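The man who repairs accordions in Wollico would prefer you didn't ask him to play one. "I know four tunes," he says, "and three of them are the same tune."

He has run the shop, Pleseo, for 20 years, in what used to be the back half of a bakery. The front half is still a bakery, so every instrument goes home smelling faintly of cinnamon. Customers have complained only once. "He wanted it to smell like his uncle."

Most of the work is reeds. A decent piano accordion has hundreds of them, waxed in place, and the wax gives up after a few decades or one January in an unheated garage. He charges by the hour and undercharges by habit. His largest bill so far was $1,179, for a Van Rooij that had been sat on at a wedding. "The owner blamed the groom. I've seen the dent. It was a bigger man."

He took up the trade after losing a job in insurance, where he learned to be suspicious of water damage. It has been useful. People bring in bellows gone green with mould and swear they were kept in a closet. "Under what, a lake?"

Does he ever turn anything away? He thinks it over — longer than the question deserves — and admits to refusing a Tatico with 6 working keys. Then he fixed it anyway, over the winter, and the owner never came back. It's in the window. Make an offer.

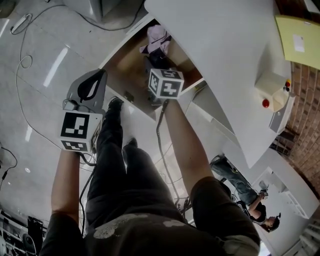
Black shoes, black trousers and both hands full.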